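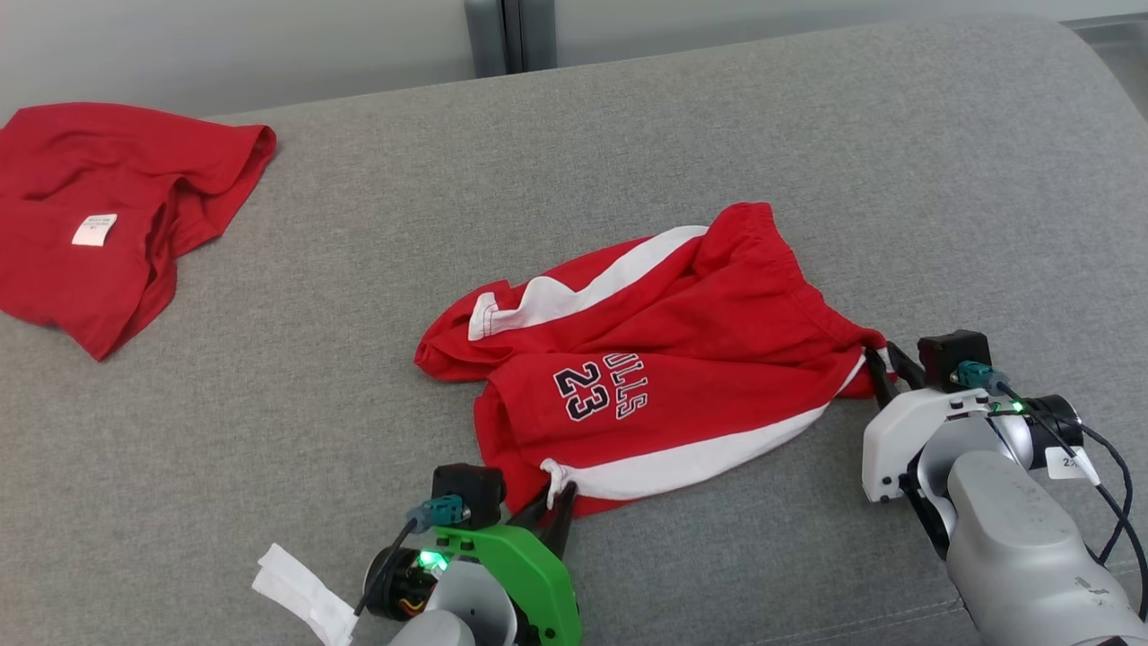
Werkstattheft Textil, Montag, nach dem Mittag

Angefangen mit dem roten Stapel, weil Heidrun den bis morgen wieder im Regal haben will. Ich hatte mir das entspannter vorgestellt! Baumwolle ist ja gutmütig, so ein T-Shirt streicht man zweimal glatt und es bleibt, wo es ist. Aber die Basketballshorts, meine Güte. Bei den roten mit der 23 und dem Bulls-Schriftzug bin ich erst mal eine Weile um das Ding herumgeschlichen, bis ich wusste, wo bei dem Knäuel der Bund ist. Am Ende bin ich nach den weißen Streifen gegangen: Streifen suchen, daran entlang bis zum Beinausschnitt, von dort zurück zur anderen Seite. Geht viel schneller als am Bund herumzufummeln. Bitte so in die Anleitung übernehmen, Rami, du wolltest doch einen Satz, den man sich merken kann (Streifen zuerst!).

Faltweise Shorts, Stand jetzt:
Bund nach links, ein Bein aufs andere, Schritt einschlagen, dann einmal quer. Kordel vorher nach innen stecken, sonst guckt sie raus und bleibt beim nächsten Teil hängen. Fertiges Maß 28 cm in der Breite, das passt genau in die Brodham-Kiste. Beim ersten Mal hatte ich quer und längs vertauscht, da stand der Stapel oben raus und der Deckel ging nicht zu.

Bei den T-Shirts bleibe ich bei der alten Methode, Ärmel nach hinten und dritteln. Wiremu schwört auf die Rolle, und für den Koffer hat er bestimmt recht, aber im Regal rollt mir das alles nach vorne raus und ich sammle es dann vom Boden auf. Wir haben uns darauf geeinigt, uns nicht zu einigen. Pflegeetiketten beim Glattziehen gleich lesen und ins Listenblatt eintragen, nicht hinterher! Ich hab es letzte Woche hinterher gemacht und durfte den ganzen Stapel wieder auseinandernehmen.

Zur Unterlage: graues Polster oder Tisch, das war ja die eigentliche Frage von Bronwyn. Mein Eindruck nach dem Vormittag: Auf dem Polster verrutscht der glatte Stoff weniger, der gewebte Bezug hält ihn ein bisschen fest. Dafür kriegt man keine scharfe Kante, man drückt ins Weiche und die Falte federt zurück. Auf dem Tisch genau andersherum, schöne Kanten, aber die Shorts gehen auf Wanderschaft. Für den Bruch in der Mitte nehme ich jetzt ein Brettchen unter den Stoff. Klappt ganz gut, sieht nur albern aus.

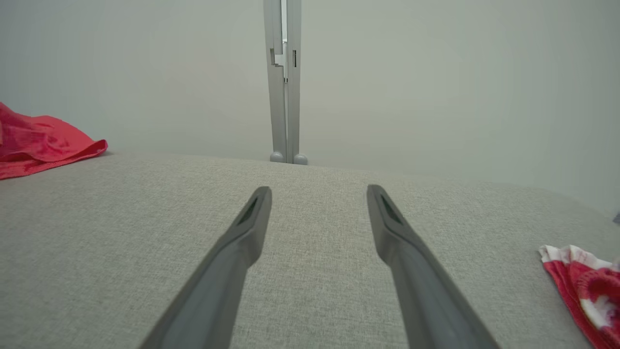
Die Ablage ist der Punkt, an dem ich noch am meisten Zeit verliere. Ich hatte mir links und rechts je eine Ecke für »noch zu machen« ausgedacht und die Mitte zum Falten, und im Prinzip finde ich das immer noch gut. Nur ist das Polster an den Seiten rund, und was dort liegt, hängt schnell über, so wie das rot-weiß gemusterte Stück mit dem hellen welligen Rand rechts vorne. Das zerknüllte pinkrote Teil links darf da gern liegen, das stört keinen. Aber rechts lege ich ab jetzt nichts mehr an die Rundung, oder nur Sachen, die schwer genug sind, Sweatshirts zum Beispiel.

Und dann noch das leidige Rot. Raghavendra hatte die Idee, nach Farbe vorzusortieren, damit der Stapel im Regal hübsch aussieht. Hübsch ja, nur liegt dann Rot auf Rot und ich sehe im Haufen nicht mehr, wo ein Teil aufhört und das nächste anfängt. Also lieber gemischt in den Korb und erst im Regal nach Farbe. Er war kurz beleidigt, hat dann aber selbst einen Haufen probiert und nach fünf Minuten einen Ärmel für einen Kragen gehalten.

Stand um 16 Uhr: 21 Teile gefaltet und eingetragen, davon zwei nochmal aufgemacht wegen schiefer Mitte. Pro Shorts brauche ich mit Einschlagen und Kordel um die 17 Sekunden, wenn das Teil schon richtig herum liegt. Das Entwirren habe ich nicht gestoppt, müsste man mal getrennt machen.

Offen:
- Brettchen in der richtigen Breite zusägen, Kanten schleifen (bleibt sonst am Stoff hängen)
- Heidrun fragen, ob gemusterte Sachen zu den bunten oder extra kommen
- zweite Brodham-Kiste aus dem Keller holen
- Wiremu gibt mir seine Rollanleitung, ich probiere sie nochmal mit einem langärmligen

Morgen fange ich mit den Handtüchern an, die sind wenigstens rechteckig.

Neueste Einträge
Handtücher: Hälfte oder Drittel?
Kistenmaße Brodham und Dastden im Vergleich
Kragen bügeln, zweiter Versuch
Etiketten lesen ohne Lupe

Diese Seite verwendet Cookies, damit du angemeldet bleibst. Mehr erfahren | Einverstanden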